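Stories > Short fiction > Workplace

Search stories, authors, tags Go Advanced search

The Patience of Drives

The job advert had said "teaching", and Silvia Matoušek, who had taught for eleven terms and been sick in the staff toilets before most of them, had felt she ought at least to ask whom.

"Not whom," said Zapata.

So she came to Velletti, on the first floor above a place that re-covered dining chairs, and was given a stool, a lanyard and a pair of handles that looked like something off an exercise bike. When she squeezed the handles, the gripper closed. When she moved her wrist, the arm moved its own, a moment later, with the air of someone who had been going to do that anyway.

The pupil was called Wadirance. Strictly speaking Wadirance was the software, and the arm was just the arm, but she noticed that people said good morning to the arm.

"You do the job," Zapata explained. "It watches what you did and what the cameras saw. Then you do it again."

"How many times?"

"We've got 1,621 good ones. The client would like more."

"What counts as good?"

He considered this. He was a long, mild man who ate crispbread out of his shirt pocket. "You'll know," he said, and in the whole of her time there this was the only training she received.

The client was Stirkum, who took in old office computers by the lorryload and wished to take them apart without paying anybody to do it. In pursuit of this they were paying Silvia. She pointed out the oddness of it in her first week, and Zapata said that was what investment meant.

Her speciality became the hard drive. It went in and it came out. You brought the gripper down over the cage, got hold of the caddy, lifted, and did not catch it on the cables. Then you put it back, so that you could take it out. There was a version of this in Greek myth, she seemed to remember, and the man in it had been punished for something.
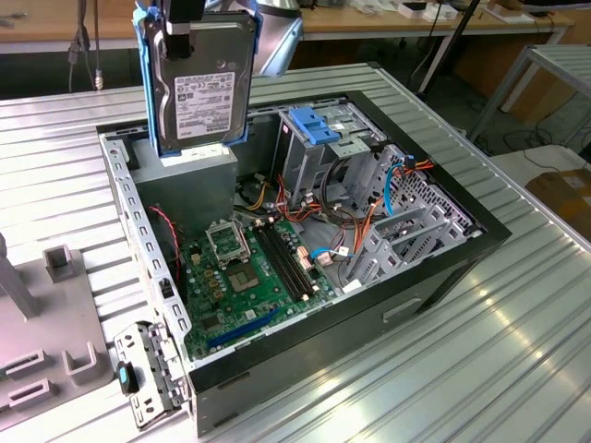 The drive in its blue caddy, over the open case.

A take that went well lasted under a minute and left nothing behind it but a line in the log. The ones that went badly were much more interesting. She dropped a drive on a power supply. She took a firm and confident hold of a cable. Once she lifted with such conviction that the whole computer began to come too, and after that a second person was put beside the table to hold things down, generally Zapata, who had no talent for it. He drifted. His hand would be there at the start of a take and then, around the crucial moment, it would be getting at the crispbread.

"You can't move in the middle," she told him. "It'll learn that."

"It'll learn that people have hands."

"It'll learn that they wander off."

"Well," said Zapata, "they do."

The bad takes had to be labelled. There was a list for this, with 12 reasons on it, and you chose one and pressed enter. Slipped. Collided. Lost sight of part. Wrong part. Number nine was Operator Hesitated. She objected to number nine. She had it down as a slur on the profession. You could spend three seconds above a drive cage, getting the angle, thinking about whether to go in from the left, and the review software would flag it in amber as though you had fallen asleep.

"I was deciding," she said.

"It can't see deciding," said Zapata. "It only sees you not moving."

"Then it's missing the best bit."

He wrote that down, to her surprise, on the back of a delivery note. Then he used the delivery note to level the kettle.

She began, privately, to teach. It was only a matter of small things. She slowed down on the approach, as you would for a child at a piano. She put a little nod into the wrist before closing the gripper – it served no purpose at all, but it said *now*, and she had always believed that a pupil ought to be told when it was now. On the days when she was cross she made herself stop and stretch first, so as not to hand the crossness on. In the evenings she caught herself lifting the butter dish straight up, clearing the edge and pausing.

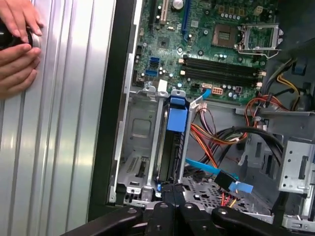

By August they had added the connectors, and the mood of the place declined. A drive is a brick, and a brick can be reasoned with. A connector has to be pinched at exactly the width it likes and drawn off along exactly the line it went on, and it gives no sign of whether it is about to oblige. Silvia did 154 of them before she had a day she was willing to call fair. Her thumbs ached. Zapata bought her a squashy ball for them out of the petty cash, and entered it under Tooling.

It was in this period that Stirkum sent a man to look. He wore a very good coat indoors. He stood behind her stool for some 3 minutes, which is a long time to be stood behind, and asked whether the process could be speeded up.

"Which part?" said Silvia.

"The part where it isn't doing anything."

She felt her ears go hot. Eleven terms of parents' evenings rose up in her.

"That's the part where it's being careful," she said. "You can have it without. I'll do you one now, if you like. I should step back, though, in that coat."

He stepped back. She found she didn't need to do it after that.

When he had gone, Zapata came and took up his place at the table without being asked, and got his fingers over the rim of the case, and kept them there. They did the afternoon's connectors in near silence. He didn't drift once. She didn't remark on it, having learnt in the classroom what happens if you remark on it.
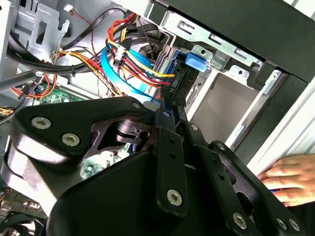

The First Time It Went Alone

They let Wadirance try by itself late one afternoon. Silvia had been told to put the handles down and sit on her hands, and she did, literally, on the stool, like a girl outside the head's office. Zapata pressed the key.

The arm came up. It went across the table faster than she would have gone, and she thought, well, that's the young for you. Over the cage it slowed. It came down beside the blue caddy and stopped, and hung there, doing nothing whatever.

"It's stuck," said Zapata, reaching for the keyboard.

"Leave it."

"It's timed out, look, it's gone amber."

"Leave it alone, will you? It's deciding."

The gripper hung there. Downstairs somebody was stapling a chair. Then the wrist dipped, a very small dip, of no use to anyone, and the fingers closed.

It missed. It had hold of nothing but air, and it lifted the air straight up, cleared the edge with it, paused, and set it down on the table with enormous care.

Zapata looked at the list of reasons for quite a while.

"Put nine," said Silvia, and went to get her coat.

Recently added
The Lift Inspector's Wife
Two Sugars for the Ferryman
A Short History of Our Fence
Mr Pell and the Lodger
What the Marrow Weighed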